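Listard widens heating panel range with low-profile floor board

Friday, November 17, 2023

Underfloor heating manufacturer Listard has added a low-profile board to its Imix range, aimed at existing homes where floor height is limited. The board is made at the firm's Sternton works and went on sale to trade customers at the end of October.

The new panel is 18 mm thick, against 25 mm for the standard Imix board, and takes 12 mm pipe in routed channels set at 150 mm centres. An aluminium facing is bonded to the upper side to spread heat between the pipe runs. Listard says the board can be screwed and glued straight on to a sound timber or concrete subfloor, with tile, engineered wood or carpet laid over it according to the floor maker's instructions.

Wayne Després, technical manager at Listard, said the design flow temperature had been set with heat pumps in mind. "Most of the enquiries we get now are for systems running at 35 to 40 degrees," he said. "At those temperatures the gap between the pipe and the floor finish matters a good deal, so we moved the channel closer to the surface and kept the facing in one piece."

The board was tried over the last heating season in a two-storey house at Lemieux, where 299 panels were fitted across the ground floor and landing. The system was split into nine circuits served by two manifolds. Liette MacPherson, the heating engineer who designed the layout, said the longest circuit came out at 80 m — short enough to keep the pressure drop within the range of the pump already in the house.

She added that the end-return pieces needed more care than the straight boards. "The bend is tight for 12 mm pipe and you want it warm before you feed it round. We lost one length on the first day and none after that."

Panels are supplied in packs of eight, with end-return pieces sold separately. Room-by-room heat loss figures are required before Listard will issue a pipe layout, and the firm asks installers to pressure test each circuit before the floor finish goes down and to keep a written record of the result.
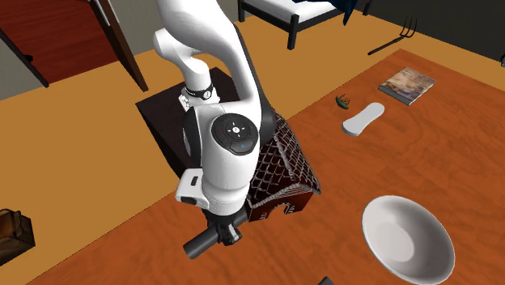
Robotic arm above a wooden table. Computer-generated image.

A data sheet giving heat output by floor covering and flow temperature is available from Listard on request, under reference 671. The existing 25 mm board stays in the range. A version for 16 mm pipe is being considered, but no date has been set — the firm says it will depend on demand from installers working on larger open-plan rooms.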